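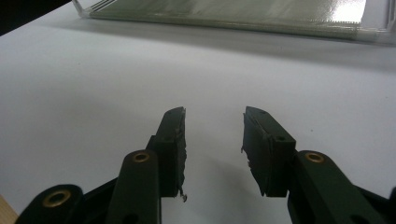
Gradton Community Bike Club - Members' Blogs

The 300 Dollar Question
Monday, July 29, 2024

I keep getting asked whether I've signed up for the sleep thing, so I'm putting my answer in writing and then I'd like to talk about bikes again.

For anyone who skipped the June ride: a company called Droditz sells a ring that tells you in the morning how well you slept. It gives you a score. Half the Sunday group now has one, and the talk at the coffee stop, which used to be tires and knees, is now scores. People who felt fine at 7 a.m. look at their phones, see a bad number, and announce that they'll be riding at the back today.

The ring is 300 dollars. After that there's a subscription, and without the subscription you get the score but no explanation of the score. I asked what the explanation looks like. Benjie Macapagal showed me his. It said he should think about going to bed earlier. Benjie has worked nights at the Kalinowski bakery for 13 years. He goes to bed at ten in the morning.

I did borrow one. I wore it for two weeks in June and kept a notebook beside the bed, and each morning I wrote down how I felt before I opened the app. I'm not claiming this is science. But if the thing works I'd expect my notes and the ring to agree most of the time, and they didn't. The night the neighbor's car alarm went off over and over, I got my best score of the whole two weeks. The ring had me in deep sleep for a stretch when I was standing at the window in my socks, swearing.

When I brought this up I was told that the ring needs time to learn me. How much time? One person said a month, another said a season. I notice that the learning period is always a bit longer than the time the complainer has owned it. I was also told to look at the trend and forget the single nights, which would be easier if the app didn't buzz me every single morning about the single night.

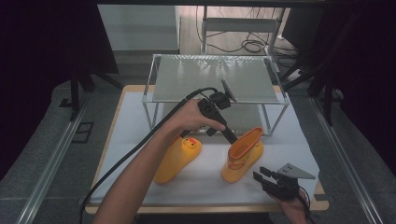
Then there's the matter of what you do with the number once you have it. Say it's right. Say I slept badly and the ring caught it. I already knew, I was there. The advice that comes with it is no coffee late in the day, keep the room cool, put the phone away. My grandmother gave the same advice, minus the part about the phone, and she didn't bill monthly. And you have to pick up the phone to read the part about putting the phone away.

What bothers me more is what it does to people who were sleeping fine. My wife wore the ring after I was done with it. She's a person who lies down and is gone. By the fourth night she was lying there wondering whether she was in the right kind of sleep yet. She gave it back to its owner at the Jastside ramp the next weekend and slept until nine on Sunday.

I'll be fair. A friend of hers had a breathing problem that went unnoticed for years, and a gadget on her wrist is what got her to see a doctor. I'm glad it did. If you snore like a truck or you're worn out all day, please go see somebody, ring or no ring. My complaint is about the rest of us, who are tired because we have kids and jobs and stayed up watching a show we didn't even like.

Somebody will say I'm the guy who said the same thing about power meters. Yes, I did, and I still ride without one. Somebody else will say it's my money and I don't have to spend it, and that's correct, I'm spending it on a rear wheel. The one I want is 395 with the hub, so if anybody knows of a used one in decent shape, let me know before I do something stupid.

The Jastside loop is still on for Sunday, same start as always. The bridge past the quarry is down to one lane, so don't bunch up there.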